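Ticket 1771 -- Grondale community telecenter, link drops every evening
Opened by: Noel Sison
Status: open, waiting on part

Hi Nusrat, me again! The satellite link is dropping out, always in the evening and always when the room is full of kids doing homework. Lights on the modem go from steady to blinking, everybody groans, and 12 to 14 minutes later it comes back without me touching a thing. Mornings are perfectly fine. I've been keeping notes as I go, so I'm just pasting them in.

1. Restarted the modem and the router
Did this twice. Came back up, ran nicely through dinner, then dropped at 7:43 pm. The log page says "power restored" right after each drop, and I think that's our clue.

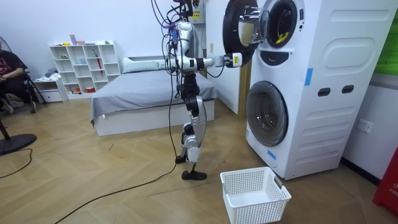 2. Checked the batteries
Both terminals on the older battery had some white crust, so I cleaned them with baking soda and an old toothbrush and tightened everything back up. Voltage looked good at noon. By 7 pm it had sunk a lot more than it should after a sunny day (and it was really sunny, I got burned up on the roof).

3. Swapped the inverter
I borrowed the spare Drulov from the Rana center and ran on it for two evenings. Same drop, same wait. So our own inverter is probably OK and I've put it back.

4. Turned things off one by one
This is where it got interesting -- with the printer unplugged we made it to closing time! Plugged it in again the next night and we lost the link the moment somebody printed a report. 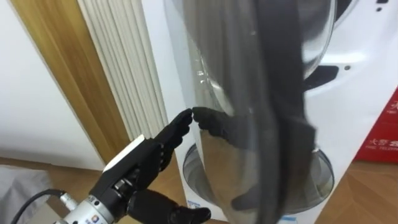

So my guess is the older battery is worn out and the printer warming up pulls the voltage down far enough that the modem quits. For now I've taped a note on the printer saying mornings only. People are grumbling but they're going along with it.

Reply from Nusrat Farooqui, Clivovar support:
Nice digging, Noel. I agree on the battery. I'm sending one out with the March supply run. Please don't pair it with the old one, and send me the evening voltage once it's in.

Noel: Will do! Could you throw in a set of terminal covers too? Ours are cracked.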